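Proyecto Narnedent: disco de voz y percusión
Informe de avance para Irkomex, 2 de septiembre de 2025

1. Grabación
En agosto se completaron las sesiones de So-ying Poon (voz) y Chia-hao Kao (percusión). Quedan 80 minutos de material útil. Dos tomas de «Sornside» se repetirán por ruido de sala.
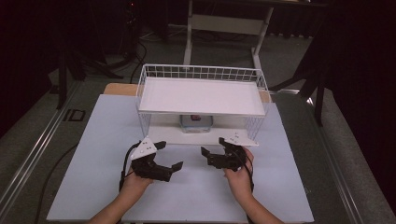

2. Mezcla y edición
Ming-te Chang entregó la mezcla provisional de «Au». Tirada prevista: 300 copias, 200 de ellas en vinilo. Textos del libreto: pendientes de Fung-ping Yeh.

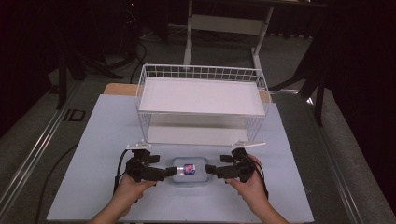

Mesa con estante de alambre blanco y recipiente translúcido.

3. Gasto
Sin desviaciones.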